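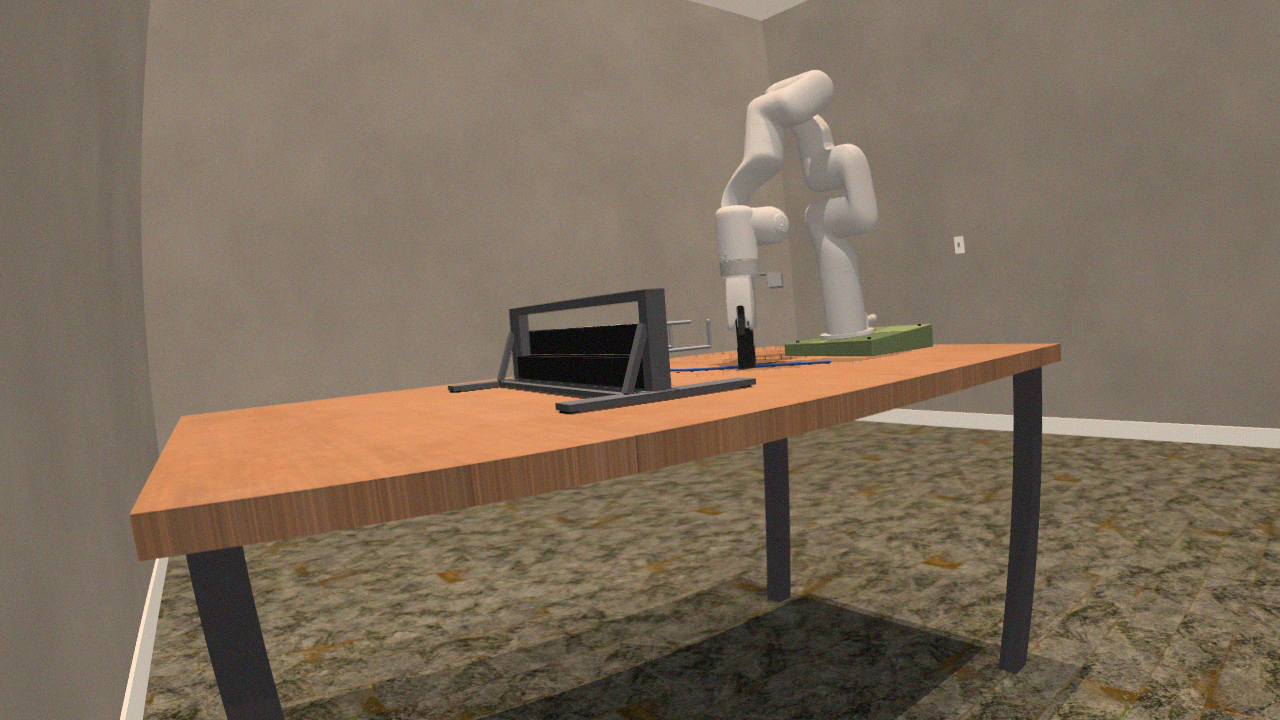
Propionsäure im Strohfermenter: Notizen aus dem Halbtechnikum

Start Entdecken Mitteilungen Listen Lesezeichen Profil

Auswertung der Strohvergärung ist durch, die Daten liegen seit Sa., 22. August im Gruppenlaufwerk. Zusammenfassung in mehreren Posts, hauptsächlich für Leute, die selbst Monovergärung mit halmgutartigen Reststoffen fahren.

Aufbau: sechs Rührkesselfermenter am Standort Flastberg, mesophil, identische Geometrie, Paddelrührwerk im Intervallbetrieb. Substrat Weizenstroh, hammervermahlen, dazu Rindergülle als Flüssigphase. Fütterung einmal täglich, auch am Wochenende. Hydraulische Verweilzeit 81 Tage.

Die Fragestellung kam aus dem Vorversuch. Dort stieg nach jeder Erhöhung der Raumbelastung zuerst die Propionsäure und erst deutlich später der FOS/TAC. Wer nur den FOS/TAC titriert, sieht die Störung also mit Verzug. Wir wollten wissen, ob Spurenelementmangel dahintersteckt oder die Hydrolyse.

Variante A ohne Zusatz. Variante B mit Kobalt, Nickel und Selen, als Lösung direkt in den Fermenter. Variante C wie B, aber mit vorgeschalteter Hydrolysestufe. Jede Variante doppelt belegt. Mehr Wiederholungen gab der Behälterbestand nicht her, die Statistik ist entsprechend dünn.

Variante A: Gesamtsäuren bis zu 3.000 mg/l Essigsäureäquivalent, davon der größere Teil Propionsäure. Gasproduktion lief zunächst weiter, Methangehalt fiel langsam. pH über die ganze Phase unauffällig - die Gülle puffert so stark, dass der pH als Warnsignal ausfällt.

Variante B: Säuren nach Beginn der Dosierung rückläufig, nach sieben Wochen auf dem Niveau der Anfahrphase. Beide Behälter verhalten sich gleich. Der Verlauf passt zu einem Kobalt- oder Nickelmangel der Methanogenen. Welches Element limitiert hat, lässt sich aus diesem Versuch nicht ableiten, weil alle gemeinsam dosiert wurden.

Zur Bioverfügbarkeit: Gesamtgehalte nach Königswasseraufschluss sagen wenig. Ein großer Teil der Metalle liegt sulfidisch gefällt vor, gerade bei schwefelreicher Gülle. Reiko Sakai hat deshalb eine sequenzielle Extraktion gefahren. Der leicht lösliche Anteil für Nickel war in A sehr niedrig, obwohl der Gesamtgehalt im üblichen Bereich lag.

Variante C ist das unbequeme Ergebnis. Die Hydrolysestufe hat den Methanertrag gegenüber B kaum verändert. Ein Teil der Energie ging als Wasserstoff und CO2 aus der offenen Vorstufe verloren. Erst mit gasdichter Abdeckung und Einleitung in den Hauptfermenter stimmt die Bilanz wieder. Wer die Vorstufe offen betreibt, verschenkt Gas und hat zusätzlich ein Emissionsthema.

Rheologie: Der eigentliche Vorteil von C. Weniger Schwimmschicht, geringere Leistungsaufnahme der Rührwerke, keine Verstopfung am Überlauf. In A und B musste die Strohdecke mehrfach von Hand gebrochen werden. Für eine Praxisanlage kann das schwerer wiegen als ein paar Prozent Ertrag.
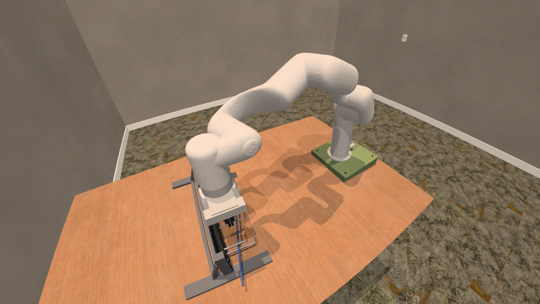 Weißer Gelenkarm auf grüner Grundplatte, Rendering.

Messtechnik: flüchtige Fettsäuren per Gaschromatographie, Probe zentrifugiert und angesäuert, Doppelbestimmung. FOS/TAC per Titration am selben Tag. Proben nicht stehen lassen - CO2 gast aus, die Karbonatpufferung verschiebt sich und der TAC ist falsch. Das erklärt vermutlich auch die Ausreißer im Juli, die in der Tabelle grau markiert sind.

Gasmengen sind auf Normbedingungen und trockenes Gas umgerechnet. Deming Lu hat die Trommelgaszähler vor und nach dem Versuch gegengeprüft, Drift lag unter der Ablesegenauigkeit. Bei einem der C-Behälter fehlt ein Wochenende wegen Datenloggerausfall, die Lücke ist nicht interpoliert.

Modell: Teófilo Condori rechnet gerade eine reduzierte ADM1-Variante auf die Daten. Die Hydrolysekonstante für Stroh lässt sich brauchbar anpassen, die Propionatabbaurate in A nicht. Ohne einen Limitierungsterm für Spurenelemente läuft das Modell dort systematisch zu optimistisch.

Frage aus den Antworten: Warum kein Eisenchlorid? In der Gülle war Schwefel genug, um das zu rechtfertigen, ja. Eisen bindet Sulfid und hält damit Nickel und Kobalt in Lösung. Wir hätten dann aber zwei Effekte überlagert. Steht für die nächste Versuchsreihe auf dem Plan.

Noch eine: Übertragbarkeit auf Maisstroh? Vorsichtig. Anderer Ligninanteil, mehr anhaftende Erde, damit auch mehr Sand im Behälter. Analyn Panganiban hat dazu Batchtests laufen, Werte kommen, wenn die Restgasmessung abgeschlossen ist.

Dosierempfehlung gebe ich hier keine. Die Mischung muss auf die eigene Analyse abgestimmt sein. Überdosierung von Nickel und Selen landet im Gärrest und damit auf dem Acker, außerdem gelten für den Umgang mit den Salzen die üblichen Schutzmaßnahmen (Staub vermeiden, Handschuhe, Atemschutz beim Ansetzen).

Rohdaten und Auswerteskript gibt es auf Anfrage. Einheiten stehen in der Kopfzeile, Säuren einzeln und als Summe. Bitte die Spalte "oTS korr." verwenden, die unkorrigierte berücksichtigt die Verluste flüchtiger Säuren beim Trocknen nicht.

Nachtrag zu Variante B: Die Dosierung ist inzwischen abgesetzt, Fütterung läuft unverändert weiter. Säuren werden weiter wöchentlich gemessen.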